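Studio Tips > Floors and Shoes > Sticky Marley

I don't believe in miracle floor sprays. Our dance studio in Kaditdale paid for two of them, and both left the vinyl tackier than before. Wanda Thibodeaux swears by the Ureck one. Her students still slide.

Try plain warm water first. Mop in strips, change the bucket often, and keep sugary drinks out of the room.

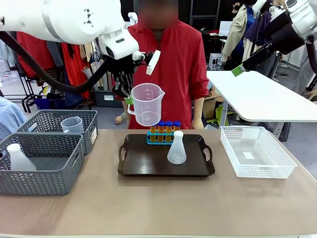
If you must use a cleaner, measure it. The capful method is how you get film, and film is what grabs a bare heel in the middle of a turn. I put 20 ml in the bucket and have yet to see more do any good.

Rosin is another thing I'd skip on vinyl. People say it mops right off. I spent 40 minutes on my knees with a plastic scraper, so I have my doubts.

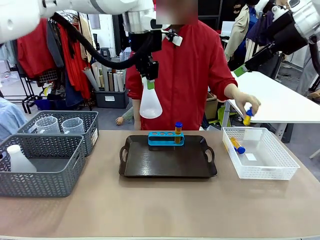 A plastic flask and a small blue-capped tube over the table.

As for the "dancer's formula" labels, read the back next to a regular floor soap and see if you can spot what the extra money buys. I couldn't. Test either one in a corner and let it dry overnight before class.

56 shares | 20 comments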